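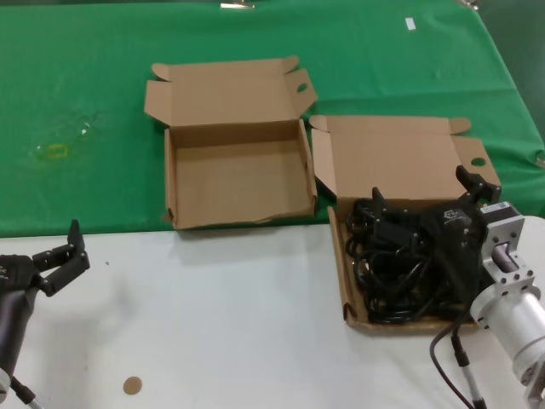 Cable task: right gripper in the box of cables, left box empty.

Drova planning software - minutes, February
Present: Melina Stamatopoulos (chair), Hazel Bellamy (notes), Panagiotou, Nillton

1. Grasp planner
Panagiotou reported 86 good picks out of 200 with the new planner. Melina asked what counted as good. Answer: anything lifted clear of the box, including several cables at once. She did not accept that, as the task is one cable at a time. Figure to be recounted before it goes to Mekano.

2. Perception
Nillton wants 1,000 more labelled images. Hazel doubted more of the same would help - black connectors on black cable still come out as one blob. No decision.

3. Two-arm planning
The planner treats cables as if they stay put when touched. Melina said she had raised this before. Panagiotou thinks replanning after each contact will cover it. Others unconvinced.

Actions
Panagiotou: recount, single cables only.
Nillton: show 2 failed masks next time, unedited.
Hazel: hold the release.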